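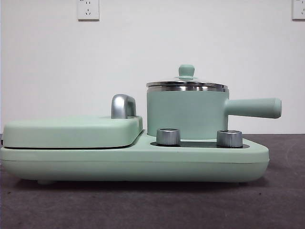
Kanska demande s'il faut vraiment reprendre toute la procédure quand seul l'objet posé sur la table change, le bras et la pince restant les mêmes. La réponse est oui pour les sections 2 à 5 de la présente fiche ; la section 1 peut être reconduite si aucune modification n'a été apportée au poste.

Fiche pratique : préparer et conduire une séance de préhension sur table
Plateforme Juvitz, règles applicables aux postes fixes
Version du 5 octobre 2019

Objet et champ d'application

La présente fiche décrit les opérations à effectuer avant, pendant et après une séance de manipulation d'objets domestiques ou de jouets par un bras muni d'une pince à deux doigts. Elle s'applique à tous les postes de la plateforme Juvitz ainsi qu'au poste détaché du site d'Erkthorpe. Elle complète la notice du fabricant du bras et ne s'y substitue en aucun cas. En cas de divergence, la consigne la plus restrictive est retenue.

1. Vérification du poste

Contrôler l'arrêt d'urgence en l'actionnant une première fois, bras sous tension et immobile. Le réarmement doit exiger une action volontaire de l'opérateur.

Vérifier que la zone balayée par le bras est délimitée au sol et que le passage des câbles reste en dehors de cette zone. Les prises murales situées derrière la table ne doivent pas être utilisées pour alimenter un équipement dont le cordon traverserait le plan de travail.

Contrôler le serrage des doigts de la pince. Tout doigt ébréché ou présentant du jeu est remplacé avant la séance. Les doigts sont en outre remplacés tous les 2 000 cycles, même en l'absence d'usure apparente.

2. Mise en place de l'objet

Installer l'objet principal bras hors énergie. Il doit reposer de manière stable sur son propre socle. L'emploi de ruban adhésif est toléré à condition d'être mentionné au cahier de séance.

Orienter l'objet de sorte que la partie à saisir soit accessible par le dessus. Les poignées et manches qui dépassent du socle sont pris en compte dans le calcul du volume d'évitement ; l'oubli d'un manche est la cause d'arrêt la plus souvent relevée dans les cahiers de séance.

Disposer ensuite les objets secondaires. Ils peuvent être placés devant l'objet principal, pourvu qu'ils ne se trouvent pas sur la trajectoire de descente. Les aliments véritables ne sont pas admis sur les postes.

3. Approche et saisie

Amener la pince, doigts ouverts, à la verticale du point de saisie. Marquer un temps d'arrêt avant la descente finale et contrôler à vue l'alignement des deux doigts de part et d'autre de la partie à saisir.
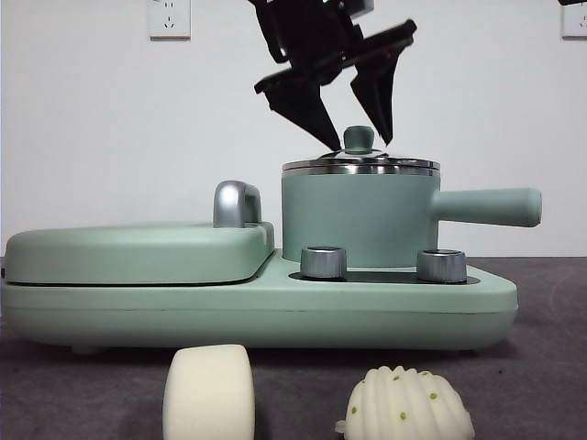

Pince ouverte au-dessus du bouton du couvercle, avec deux aliments factices souples au premier plan.

Pour les boutons et petites poignées, régler la vitesse de descente à 43 mm/s au maximum. Pour les autres déplacements effectués au-dessus de la table, la limite est fixée à 70 mm/s. Ces valeurs sont saisies dans le profil de séance et ne peuvent être relevées qu'avec l'accord écrit du responsable de poste.

Lorsque les doigts sont pointus ou biseautés, limiter la force de serrage au minimum permettant de soulever la pièce. Une pièce qui glisse est reposée, puis la force est augmentée d'un cran. Il est interdit de retenir à la main une pièce en cours de levage.

4. Intervention en cours de séance

Toute intervention manuelle sur la table suppose l'arrêt préalable du bras. La mise en pause par le logiciel ne vaut pas arrêt. L'opérateur actionne l'arrêt d'urgence, replace l'objet, quitte la zone, puis réarme.

Si l'objet principal a été déplacé, même légèrement, la position de référence est reprise avant la tentative suivante.

5. Fin de séance et traçabilité

Ramener le bras en position de repos, couper l'énergie et retirer les objets. Les accessoires souples sont inspectés : toute pièce entaillée est écartée du lot.

Le cahier de séance comporte les mentions suivantes :
- référence du poste et du profil utilisé ;
- désignation des objets présents sur la table ;
- arrêts survenus et cause présumée ;
- modifications apportées en cours de séance.

Les cahiers sont déposés dans le registre Uysal à la fin de chaque séance. Les relevés de l'année sont clôturés en décembre et aucune correction n'y est portée après cette échéance.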